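Skundero's two-armed robot is back at work in Bridham

BRIDHAM, 29 June 2022 - The two-armed robot at Skundero's Bridham workshop is handling fruit again after a thorough service, and the crew there could hardly be happier with it.

The machine had logged 3262 hours when its right hand began closing a touch later than the left. Technicians took off both hands, cleaned the finger joints, replaced 2 worn connectors and rerouted the cables along the arms so they have more slack at the elbows. The whole job took 13 hours, a great result for a robot with this many joints to check!

Then came the fun part, setting the grip. Both hands have to share the load on a whole pineapple, and the force in each finger is adjusted in small steps until they match.
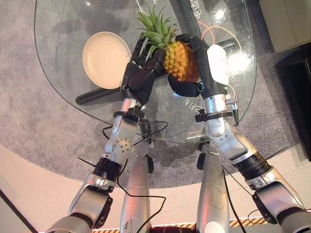
Settings are saved under the name Conneely, after the street the workshop stands on, and loaded into the Drovero control software at the start of every shift. Cables get a look each morning, and the wrist bolts are tightened every 70 hours. The next full service is planned for July.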